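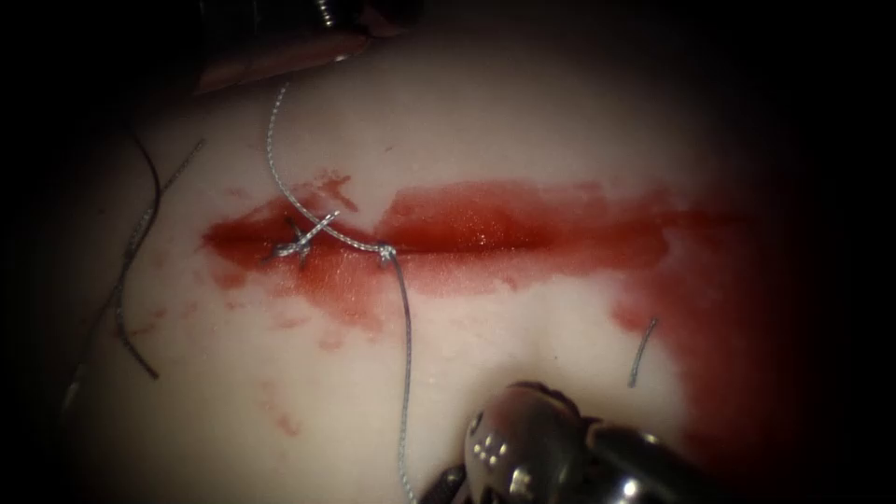
No. 95

Sunday, writing fast, pasta water is on. Practice pad again. Those of you who are here for the garden posts, skip this one, there's a tomato thing coming.

So. Fake blood. I'd been doing all my stitching on dry pads and feeling pretty good, and then Ursina Sutter at the Tuesday group looked at my nice tidy row and said fine, now do it when you can't see the cut. Well. Red all over the pad, the cut a thin dark line under it, silver-grey thread, and suddenly I'm a beginner again. You know where the edge is. You do. And then you put the needle in next to it.

The stuff is a powder from Piltelus, one packet to a jug of warm water. I mixed mine too thin the first time and it ran everywhere, off the pad, into the tray, under the tray. Pink dish towel now. Second time I used half the water and it sat along the cut much better, though it still slides down whichever side is lower. Shim the pad with a folded paper towel if your table leans. Mine leans.

What I've got so far, notes mostly for me:

Crossed stitch at the left end. It's an X, sort of. Tails too long and sticking out both ways, which Ursina hates, and she's right, they catch everything. Cut them shorter as you go. I keep thinking I'll trim at the end and then I've got whiskers all over the place and can't tell which one is the live thread.

Knot, next one along. Happy with this! Sits right on the line of the cut, which Kosmas would say is wrong, he wants them pulled over to one side so they aren't lying on the join. I know, I know. But it's small and it's tight and I'm keeping it. Two throws one way, one back. If you go the same way every time you get a granny and it slips, I did that all through July and never noticed.

Long ends. I work with way too much thread. One strand going up across the pad and another one hanging down off the knot, and every time I reach for something I drag through it. Shorter lengths. Everybody says it, I say it to the new people, then I go home and pull off a yard because I hate re-threading.

Braided vs the plain slippery kind, somebody asked in the comments. I like braided for learning. It grabs. The knot stays where you put it while you're fumbling for the next throw. Bad side is it drinks up the red and I don't think it rinses out all the way, so don't plan on saving leftovers. I tried. They dried stiff.

Pads: rinse right away in cool water, no scrubing, pat it, lay it flat. Don't stand it on edge against the faucet like I did, mine got a bend in it. The Vatis ones cost more than I wanted to spend but the cuts don't tear out at the corners so fast. I had a cheap one before that and by the third week the slit was a canyon.

Light matters more than I figured. One bright lamp close in and the rest of the room dark looks very serious and makes the wet bits glare right where you're trying to look. Move the lamp over to the side. Took me 6 evenings to think of that.

Kosmas Athanasiadis wants a full closure, end to end, red stuff and all, by next time. Evenly spaced he says. We'll see. I've got the left end started and the whole right side still to go, and that's where it all pools up.

Oh, and gloves. Wear them even tho it's only dye. My thumb is still orange and I have a dentist appointment.

Water's boiling over, gotta go. Tomatoes next post.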